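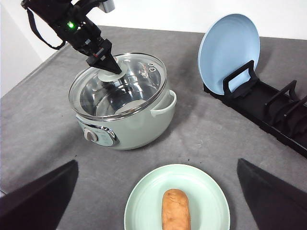

Corina Vlad

Part 2: First use of the electric pot

If you skipped Part 1 (unpacking, finding a spot on the counter), go back for the bit about the outlet at least. The rest was mostly me complaining about cardboard.

I wrote these notes for my sister's kids when they moved into the apartment on Flinton, and they've been passed along so many times that I figured I'd type them up properly. Mine is the pale green pot with the dial on the front and the glass lid. Yours may have buttons where I have a dial, so check the booklet for the names of things.

Before you cook anything

1. Unplug the pot. Yes, even if you're sure it's off.

2. Take the lid off by the round knob in the middle and set it somewhere flat. I lay mine upside down on a folded dish towel so it can't roll.

3. Wash the lid in warm soapy water with a soft sponge. Go gently around the little metal vent fittings -- that's where starch likes to collect later on, and it's much easier to get into good habits now!

4. Wipe the steel inside with the same sponge, rinse it by pouring in a cup of clean water, swirl, and tip it out on the side away from the control panel.

CAUTION: Never put the body of the pot in the sink or under the faucet. The electrical parts are in there. A damp cloth on the outside is plenty.

5. Dry everything, including the underside. I give it ten minutes on the towel after that and go do something else.

The water boil

6. Pour in 500 ml of cold water. I use a measuring cup the first time because everybody's idea of "half full" is different (my neighbor Faraji Gachanja filled his to the rim and spent the evening mopping).

7. Put the lid on. Lower it straight down by the knob and let the metal rim settle all the way around. If it rocks, lift it and try again.

8. Plug in, turn the dial to your highest setting, and stay in the kitchen. You may get a faint new-appliance smell. Open a window and it should pass.

9. Let it boil for five minutes, turn it off, unplug, and wait until it's cool enough to carry. Pour the water away and wipe the inside dry.

CAUTION: Steam comes out of the vents, so keep your face and your sleeves away from them. When you lift the lid on a hot pot, tilt the far side up first so the steam goes away from you. Use a mitt for the side handles too, whatever they feel like at the start.

Note: If the water leaves rainbow marks or white spots on the steel, don't scrub. A spoonful of white vinegar in a little warm water, ten minutes, rinse. Gone.

Where everything goes

I keep my pot on the table with the dish rack right next to it, and for one-pot dinners I love having it that way. You serve straight onto a clean plate and there's no hunting around in cupboards. A few things I've settled on:

10. Stand plates on edge, one per slot, starting with the end nearest the pot. My light blue ones go first since I use them the most.

11. Leave a hand's width between the pot and the rack. More when you're boiling something, or the plates get steamed all over again.

12. Turn the pot so the dial faces you. Reaching around the back of a hot pot to switch it off is no fun.

13. Empty the tray under your rack if it has one. I forget this every week.

Note: Carol Wragg asked if the lid can live in the rack between meals. Sure, if the slots are wide enough that it isn't leaning on the knob. I'd still put it back on the pot once both are bone dry.

Part 3 is rice, oatmeal, and the soup from February that everyone keeps asking me for.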